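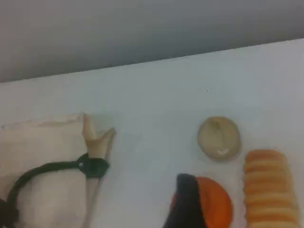

Kodanby sorting and wiping cell: progress report to Janance
Prepared by Meinir Jenkins, operations
24th April

1. Status

The Selik cell has run on the day shift through the whole reporting period. Manual handling at the bench is down to loading, clearing and exceptions. The cell completed 3,444 logged cycles against a target of 2,000. The surplus comes from short cycles on the pick tasks and should not be read as a gain on the wiping tasks, which remain behind plan.

2. Staffing

No positions have been removed. Of the 14 bench operators, 2 now work full time as cell attendants. Their duties are layout, restart after a stop, and entering the stop code. Both asked for a grade review, as the attendant role is not in the current pay table. Troels Overgaard has the request and expects to answer before August.

Operators outside the cell report less reaching and more waiting. The waiting occurs mostly at changeover, when one attendant resets the items and the other has no assigned task. A revised changeover sheet is in draft.

3. Wiping tasks

Grip on soft tools is the main open item. The operators' own method, folding the tool back over the fingers, does not transfer to the gripper. Two attendants' notes on grip height have been added to the work instruction. 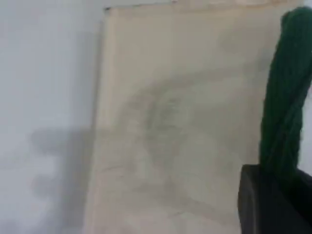
Figure 2. Green fiber bundle held upright in the gripper, with the marked panel behind.

Stop codes for this task are still entered inconsistently. "Slip" and "missed contact" are used for the same event on different shifts. Until the codes are settled, stop rates for wiping are left out of the summary table.

4. Next period

Agree stop codes with both attendants. Complete Tsao controller training for a third operator, so that leave can be covered. Issue the changeover sheet. Budget is unchanged, apart from training hours moved from the installation line.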